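Seidu Yakubu
Goneo workshop, back bench. Thread, May 2024

Right, the two-armed thing. Several of you asked how it's going, and one of you asked in a tone.

Short version: both arms now move when told to. The left one moves where it's told to. The right one has opinions about the last couple of centimetres.

For new people: the arms came second-hand as a pair, £400 and a van hire I have chosen to leave out of the spreadsheet. One has a gripper on the end, the other has a hand with five fingers. We've named the whole assembly Fiadzo, and it's too late to change it as it's on the shelf label.

Everything before this spring was wiring. I'm not going to post about the wiring. The wiring was 158 connections and I labelled the first half of them beautifully.

The second half are labelled "other".

If you are about to rewire a robot arm, write the labels before you cut the cable ties. I say this as a man who cut the cable ties.

The controller is called Kulley. It's a board in a lunchbox. It had a proper enclosure for a fortnight, then I needed to get at the back of it every single evening, and the lunchbox has a hinge.

Kulley does both arms. There was a plan for one board per arm, and then I worked out that they'd need to talk to each other, and I've been in enough meetings.

Software is a thing I started calling Skeller and now regret, as I have to type it forty times a night. It takes a list of poses and plays them back in order. That's the whole program. There is a config file longer than the program.

Someone will say "why not use one of the proper frameworks". I tried. I spent three evenings installing it and at the end of them I had an install.

So the job at the moment is pick up a soft toy, hold it over a plate, put it on the plate. Left arm does the carrying. Right hand goes to the edge of the plate and steadies it.

Why a soft toy: you can drop it, squash it, fling it at the wall at full extension. I've put a lot of work into not flinging things and I'd like to keep the option open.

Before the toy we used an egg box. The egg box taught us a great deal about closing force. We no longer have an egg box.

Left arm, then. The shoulder was fine from day one. The wrist had a slop in it that I blamed on the gears for most of a month. It was a screw. One screw, a quarter turn, with a key I'd been using to open paint.

The gripper closes on a current limit. Set it low and it lets go on the way up. Set it high and you get a very flat rabbit. (I say rabbit. There is a school of thought at Goneo that says mouse, and it's getting heated.)

The number that works is 32. Thirty-two of what, I couldn't tell you, it's whatever unit Kulley uses. I found it by starting at nothing and going up until the thing stayed put. Please don't write in.

Last night's session, left gripper over the plate with the toy in it, right hand in position at the rim:

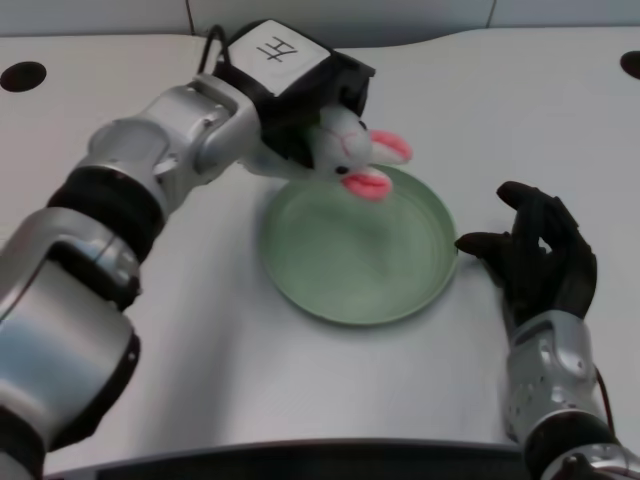
Build log no. 32

Yes, same number as the current limit. I noticed too. I've decided it means nothing.

The toy goes in by the body, head hanging down over the plate. That's the grip I like. Hold it by the head and the rest swings, and then you're waiting for it to settle before every release.

The white square on top of the gripper has a character on it in marker. Looks like 开 to me, which I'm told is "open". If I've got that wrong, correct me gently.

Now the right hand. Five fingers, and for this job it uses the index one. The others are along for the ride. I spent longer calibrating the thumb than any other part of this build and the thumb has yet to be given any work.

The trouble is the approach. It comes in towards the rim from the right, and if it stops short, it isn't steadying anything. If it goes long, it's moving the plate, and the left arm carries on to where the plate used to be.

There are no sensors in the fingertips. There's a pose, and there's hope. I have been adjusting the pose.

What helped was slowing the final move right down. Skeller had one speed for everything. It now has two, and I called the second one "careful" in the config. It's by some distance the best feature I've written.

It also helped to stop leaning on the table. I'd been recalibrating with both elbows on it and then standing up to run the sequence. Weeks, that was.

Things I have been asked at the bench, with replies:

"Can it make tea?" It can't be in the same room as tea.

"Can it wave?" It can. It takes the right arm off zero and I have to home it again afterwards, so it waves on request and with a short lecture.

"Is it safe?" There's a big red button, and whoever is running it has a hand on the button. One hand. The other stays out of reach of the arms. That's a rule and I don't make jokes about it.

On scores. I do sets of 6. Best set so far, the toy ended up on the plate five times and beside it once. Worst set, the cable snagged on the way across and I stopped it after the first go and went home.

The cable is the next job. It loops out of the gripper and over the joint, and it's fine in most poses. I'd like it fine in all poses. Current thinking is a longer loop with a soft clip further down the arm. Earlier thinking was tape.

After that, the thin red wire on the right forearm. It's doing its job, it's just running down the outside, and I look at it every time I sit down. It'll be tucked in by June or I'll have stopped seeing it.

Question for anyone who's done two arms on one controller: do you wait for the slow arm to finish, or let them overlap and put a check in the middle? I'm waiting at present. It's dependable and it looks like two people holding a door for each other.

Reply I've had twice already: "just use a heavier plate". I know. I did think of it. I thought of it after I'd written the careful mode, and I'm leaving the plate as it is.

Config file going up tonight once I've taken the swearing out of the comments. Bench is free to look round when the lights are on. Knock first, I startle, and I'm usually the one holding the button.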